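The Second Sleep of a Cheap Sheet

October 18, 2025 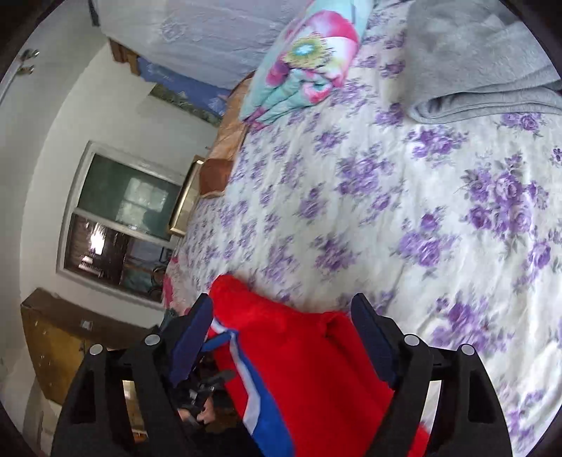

Purple roses, gray-green leaves, going strong.

I have been trying to buy bed sheets for 11 days, which is longer than it took me to buy my car. The car had fewer opinions attached to it. The car salesman never once asked me whether I was a hot sleeper.

The trouble started when the plain blue set gave out. There was a thin patch near the foot, then a hole, and one night my big toe went through it and I woke up convinced I'd been caught in a trap. I'm a grown adult with a retirement account. I decided I could have new sheets.

So I did what people do now and typed "good sheets" into a search box, and I have been followed across the internet by bedding ever since. I read the weather and there is a duvet in the margin. I look up how long to boil an egg and a woman in linen smiles at me over a mug.

The first place that got hold of me was Prekia. Prekia sells one kind of sheet in 7 colors, all of which are beige. They have names like Oat and Dune and Quiet. I ordered the free swatches and laid them out on the kitchen table under the good light, and I could not have told you which was which if there had been a prize for it. Then I put a mug down on Quiet and it became a coaster. It has been an excellent coaster. If Prekia ever wants a review from me, that's the one they'll get.

Grostell was next, and Grostell is where I learned about thread count. My mother believed in thread count the way other people's mothers believed in vitamins, so I went in thinking that a bigger number meant a better sheet. The Grostell website agrees up to a point, and then there's a long article explaining that past that point the number is mostly showing off. They still sell the high ones, of course, at the top of the page. The set I liked came to $338. I kept it in the cart for two days and visited it. On the second evening an email came asking if I had forgotten something, and I'd like it on record that I had not. I was thinking about it every minute.

For $338 I would want the sheets to change themselves.

There's an actual store in town, too, with a door and everything. Gosetti has been on the corner next to the shoe repair for as long as I've lived here and I had never gone in, on the theory that any shop with one pillow in the window is out of my league. It was very quiet inside. The man at the counter asked what I was looking for and I said "sheets" and he waited, kindly, for the rest of the sentence. He wanted to know about percale or sateen. I said percale because I was fairly sure I could pronounce it. He unfolded a corner for me to feel, and it felt like a shirt that has just come back from the cleaners, and I nodded for much too long.

He also told me that most people wash their sheets too hot and dry them too long, and that this is what kills them. I said "Oh, absolutely," as someone who has never once touched the dial on the dryer. It came with the house. It was set to a picture of a towel, and I assumed the previous owners had their reasons.

I left with a card and a small guilty feeling and went home by way of the discount place out by the highway, where I bought nothing but a can opener.

What has come out of all this is that I looked in the linen closet. I don't recommend it if you're in a fragile mood. There are fitted sheets in there that fit no bed I own or have owned. There is half of a flannel set with snowmen. There's a top sheet from my first apartment that has been through two moves and a stomach flu – and feels, I'm sorry to say, wonderful. It's softer than anything Gosetti unfolded for me, and it cost next to nothing at a store that later became a gym.

I don't know what to do with that information. You can't buy a sheet that's already been slept on for years, or you can, but I won't.

For now I've written to Xiong, a small outfit a coworker swears by, which will send you one pillowcase to try before you commit to the rest. You get 70 nights with it. I've never been given 70 nights to think about anything, and knowing me I'll use all of them. The email says it should get here in November.

In the meantime I've turned the dryer down. The towels now come out damp, so that's the next post.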